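Opinião > Desporto > Corridas populares

Deixem a meia-maratona chegar devagar
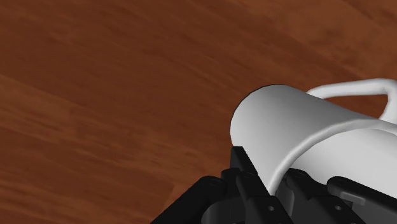

Caneca branca deitada sobre uma mesa de madeira.

Terça-feira, 16 de abril de 2024
Por um sócio do Noson Atlético

Corro mal e corro há muitos anos, com um prazer que a minha família já desistiu de perceber, e talvez por isso me tenha custado tanto ler o novo regulamento da Volta da Palma. A prova de junho passa a fechar a meta às duas horas e quinze. Duas horas e quinze, meus amigos!

No ano passado terminaram 836 pessoas e 174 delas chegaram depois desse tempo. Eu vinha lá no meio (a subida da Dilura não perdoa a ninguém, e a mim menos ainda), ao lado de uma senhora que cantava baixinho para não parar. Foi das manhãs mais felizes que passei de sapatilhas.

Compreendo que as estradas tenham de reabrir e que a polícia custe dinheiro. Mas pode-se partir meia hora mais cedo, ou desviar o último troço pelo caminho da Lastard, que ao domingo está quase sem carros. Quem corre à frente merece o pódio e as palmas todas. Quem corre atrás paga a mesma inscrição, e gostava de encontrar ainda o pórtico de pé e um gomo de laranja à espera.

Eu, por mim, já me inscrevi. Hei de chegar quando chegar.

Contactos | © 2024 Noson Atlético. Todos os direitos reservados. | Voltar ao topo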